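Sim arm keeps knocking over the stuff next to the thing it's grabbing

posted in Student Robotics Help
Darkwood31

Hi all! I'm in an after-school robotics club and we're doing a simulated tidy-up project (ours is called Mititz, long story). The arm has to pick one object out of a clutter and put it somewhere else. Picking is fine when stuff is spread out. When it's crowded, the fingers clip the neighbors on the way down, and I've got 18 bad runs saved from Thursday alone.

The layout I'm stuck on is the bathroom one, with most of the stuff on the toilet tank.

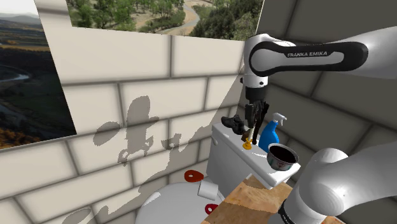
Gripper over the tank lid, shoe on one side and blue spray bottle on the other

I've tried slowing the arm down and it just knocks things over more slowly. Any ideas before our demo in September?

Chie Mizuno
We had this in our class last year! Two things. First, check how wide the fingers open before they go down. Ours opened all the way every single time, so of course they hit whatever was next door. Set it to the object's width plus a little bit. Second, add a point straight above the object and make the arm come down vertically from there (ours was swooping in sideways and we didn't notice for weeks). After that we went from almost 31 bad runs per batch to 6. Also try turning the wrist so the fingers close along the gap between the neighbors. With a shoe that close it might be the whole fix.

Staketthorpe
Just move the shoe lol

Um
Could be your collision shapes. Turn on the view that draws them. If the bottle's is one big box, the trigger part has a lot of invisible corner around it.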